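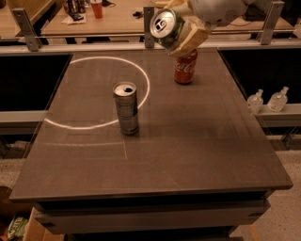 Photo: Gilumby Robotics course materials

Teaching > Automation > Unit 3: Choosing a gripper

The kit under review in this unit is the Ferrand soft-finger set, sold by Esach as an add-on for small arms. Read these notes before the practical at Prerkatstead in April.

What you get. One padded gripper, a wrist adaptor, a cable and a licence for the pick-and-place software. The price is £292 per set without tax. Spare finger pads are sold separately at £22 a pair.

What it is for. The set is meant for light household and shop goods: cans, cartons, small bottles. The fingers are broad and blocky, with padding that gives a little under load. A drinks can is a fair test. It is smooth and round, and an empty one dents if the force is set too high. The arm may also have to hold it on its side, as with the silver and green can in the photo, and then the grip has to cope with the can wanting to roll.

Points to check in any gripper of this type:

1. Opening width. Ferrand gives 70 mm between the pads. Measure your widest object first.

2. Clearance. Broad fingers need room. With one can held just above another, as with the red Coca-Cola can here, the finger size matters as much as the reach of the arm.

3. Force setting. The software has three levels. Start on the lowest and go up one at a time.

4. Sight lines. A head-height camera can lose part of an object behind the fingers – the top edge of the red can is partly hidden in this view. Ask the seller whether the software copes with that.

For the practical, bring a list of five objects you would want the arm to pick up, with widths and weights. We will compare the Ferrand figures against your list and write a one-page buying note.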